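Palletizer drops vacuum on one cup after about an hour of running
Posted in Packaging Cells

Ronaldo Maglaya
June 28, 2026

We have a small palletizing cell at the end of the Bosura case line at our Ashby plant. One arm, a four-cup vacuum head, a safety fence with one gate. It has been fine since last August. For the past two weeks it faults on cup three, always after the cell has been running a while. The arm stops over the infeed with the case still held by the other cups. I reset it and it goes again for 5 cases, maybe a few more, then the same fault.

I have changed the cup and the fitting above it. The supply pressure looks normal at the regulator. Is there anything else to look at before I order a new vacuum generator? The lead time on those is 30 days.

Farnlow_nights

Sounds like the generator. Ours went the same way. Just order it.

Muireann Coughlan

I would hold off on the generator. A fault on one cup that shows up after a warm-up is usually the hose. On an arm this size the vacuum lines run along the forearm and flex at the wrist on every pick. The hose gets soft when the cell is warm and a crack near the clamp opens up.

Lock the cell out and bleed the air first. Jog the wrist to the service position before you lock out, or you won't be able to reach the back clamp. Then pull the line for cup three out of the dress pack and bend it by hand along its whole length. Look closely at the last few inches before the clamp. If you find a split, change all four lines, as they have the same hours on them. Leave a little slack at the wrist when you clamp the new ones - too tight and they will crack in the same place again.

While you are in there, pull the filter on the cup three circuit. Cardboard dust packs in and the level drops slowly, which can look like a leak. We check filters every 2,000 cycles and change hoses at the yearly service.

Write down the vacuum level for each cup with a case held, before and after. We keep ours on paper with the cell folder and go over it at the desk before anyone orders parts. 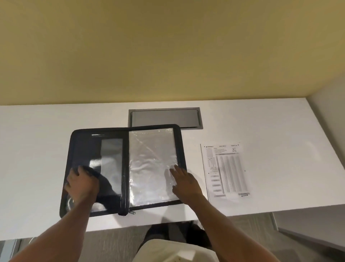

Ronaldo Maglaya replied that he had found the split, right under the wrist clamp, and that the filter was gray with dust as well. He has changed all four hoses and the cell ran the whole shift with no fault on cup three. He wanted to know if the Memach hose is worth the extra money.

Muireann Coughlan

We use it on the wrist section only. The plain hose is fine for the straight run back to the valve block.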